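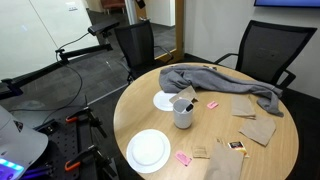
Round table in the breakout room: can we stop eating on it?

wundham_kev
Wiped it down Thursday and it's back to plates, brown napkins and sweetener packets. Plus somebody's grey fleece. We booked that room for meetings.

grenberg23
Booked by who? I've walked past at 3 most arvos and it's only ever people having a cuppa. Calling it a meeting table doesn't make it one.

rungnapa_w
Can't see how a sign would help. We had one in the old kitchen and it got used as a coaster. Put a bin by the door and see if the napkins keep turning up.

wundham_kev
There was a bin. It went walkabout.

johannes.m
My bigger question is the marker in the cup. Is that a pen holder now or is someone planning to drink from it? I wouldn't.

grenberg23
Pen holder. Leave it.

rungnapa_w
Disagree, it goes in the dishwasher with the plates. We're already 4 cups down from the set.

johannes.m
Doubt the set was ever complete. And the Revona quote for a separate lunch table was $681, before delivery. For a table!

wundham_kev
Not paying that. Whose fleece is it, anyway? It's going in lost property tomorrow.

grenberg23
Give it till Monday, mate.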